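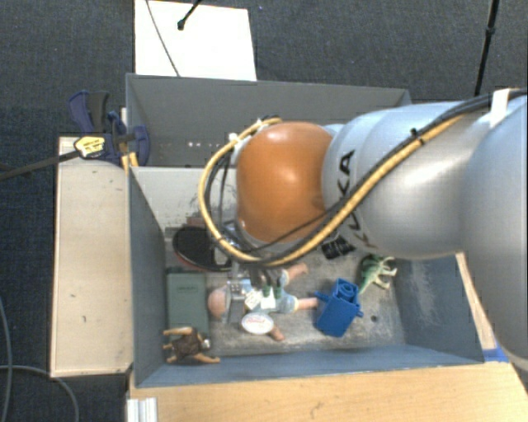 Toys and small household bits, blue-grey bin

Sorting the toys before the street swap - how do you all decide what goes?

wattlebird_jen
Posted 17 Feb 2025
Hi everyone! We have a toy swap coming up in our street and I'm so keen. Last year we got a marble run and a whole box of picture books out of it and the kids played with nothing else all of January. This year I want to bring a proper load instead of one sad bag.

My problem is the sorting. I've got two kids (four and seven) and every toy in the house becomes the most precious thing they've ever owned the second I touch it. Do you sort with them or without them? And what do you do with the odds and ends, the single puzzle piece, the dress-up crown with no jewels left in it?

teris_tas
With them, always! Mine are six and nine and we've done it together from the time they could walk. Each kid gets a box and fills it with whatever they're happy to swap, and I don't veto anything unless it's broken. My youngest once put in a brand new jigsaw and kept a cardboard tube. Fine by me, the tube got more use.

oldmate_prudent
Without them. Sorry teris, I've tried your way and it took an entire weekend and ended in tears (mine). Now I pack a box after bedtime, put it in the shed and wait 30 days. Anything they ask for comes back in. Last time they asked for one plastic horse.

teris_tas
I get it, but I'd hate finding out my stuff had gone to the shed. My mum did that with my farm set and I still bring it up at Christmas lunch.

oldmate_prudent
The horse came back the same day! I'm not a monster.

Milan Timmermans
I run the swap table at our local primary school, so I see what comes in at the other end. A few things that make a huge difference:

Bag up sets and tape the bag shut. A tea set in a zip bag goes in the first five minutes. The same tea set spread through a big tub never gets picked up at all.

Write on the bag if a piece is missing. People will still take a 200 piece puzzle that's one short if you tell them. They get cranky if you don't.

Check the batteries. Pull out anything leaky or furry and give the contacts a wipe with a bit of vinegar on a cotton bud. Screw the cover back on too. If the screw is lost, leave that toy at home, especially if it takes button batteries.

Soft toys we ask people to wash first. Ours go in a pillowcase on a cold gentle cycle, then out on the line for a full day.

wattlebird_jen
Milan this is gold, thank you! I would never have thought of writing on the bags. What about the random household stuff that ends up in with the toys? I keep finding measuring cups and pegs in ours.

Milan Timmermans
Put it out! We have a "kitchen and bits" tray for the little ones and toddlers go straight for it. Old whisks are especially popular.

bostodness
Whisks!! Yes. My daughter's favourite thing in the world at two was a whisk and a saucepan lid.

Going to disagree a bit on the puzzles though. I'd rather not take one with a piece gone, even labelled. My lot get to the end and it's heartbreak. I recycle those or cut the pieces up for collage.

oldmate_prudent
With bostodness on this. A puzzle with a hole in it is a craft supply.

Milan Timmermans
Fair enough, but I had a lady last year take every incomplete one on the table and she was thrilled. She glues them onto picture frames. Takes all sorts.

Ó Súilleabháin
New here, so hello! We did our first swap in January and the part I'd change is tokens. We gave out one token for each toy brought in, and a boy who'd brought 91 tiny plastic animals cleaned out the good table. Lovely kid, very good at maths. Next time it's one token per bag.

wattlebird_jen
I am crying laughing. One token per bag it is!

teris_tas
We don't do tokens at all. Bring what you like, take what you like. It's never been a problem, but we're a small street and everyone knows each other.

Ó Súilleabháin
I'd love that but we had people from three suburbs over. I think it depends how many turn up.

wattlebird_jen
Update: had a go tonight with the seven year old only, as a sort of halfway option. She filled one box on her own and was very fair about it - then went through her brother's shelf with a lot more enthusiasm. I've put most of his back. Starting on the zip bags tomorrow!

bostodness
Please save me the whisks.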